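Why Does a Cup Leave a Ring?

A ring on a table is a mark with the same shape as the bottom of a cup. It forms when a small amount of liquid gets trapped between the cup and the table and then dries. This page explains the steps and ends with a test you can do at home.

The foot of a mug

Turn an empty mug upside down. Most mugs do not have a flat bottom. They have a raised rim around the outside, called the foot, and a shallow hollow in the middle. When the mug stands on a table, only the foot touches.

When you drink, a drop can run down the outside of the mug. It keeps going until it reaches the foot. Water sticks to the mug and also sticks to the table, so the drop is pulled into the thin gap between them. It spreads along the foot in both directions. With enough liquid, it goes all the way around.

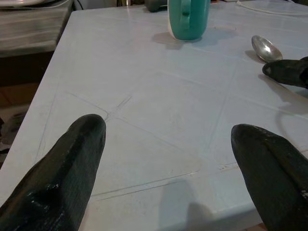
Plain water usually dries and leaves very little. Tea, coffee and cocoa are different. They are mostly water, but they also carry tiny solid bits and coloring from the leaves or beans. Water turns into a gas and moves off into the air. This is called evaporation. The solid bits cannot evaporate, so they stay on the table.

Why the edge is darker

A drying drop loses water fastest at its edge, where it is thinnest. More liquid flows outward from the middle to replace what was lost, and it carries solid bits with it. The bits pile up at the edge. Scientists call this the coffee ring effect.

Spoons do the same thing on a smaller scale. A wet spoon put down after stirring touches the table at the lowest part of its bowl. The mark it leaves is a small spot or oval.

Rings are easier to see on a white surface than on a brown one. The amount of tea may be the same, but the difference in color is greater.

Test it

You need a white plate, a mug, a spoon and 100 milliliters of cold tea.

Dip the foot of the mug in the tea and stand it on the plate. Lift it off after 2 minutes. Next to the ring, let one drop fall from the spoon. Leave the plate overnight without moving it.

In the morning, look at both marks through a magnifying glass. Draw them and label the darkest part of each. Then wipe one mark with a dry cloth and the other with a damp cloth, and write down which came off more easily.

Text by Anselmo Salazar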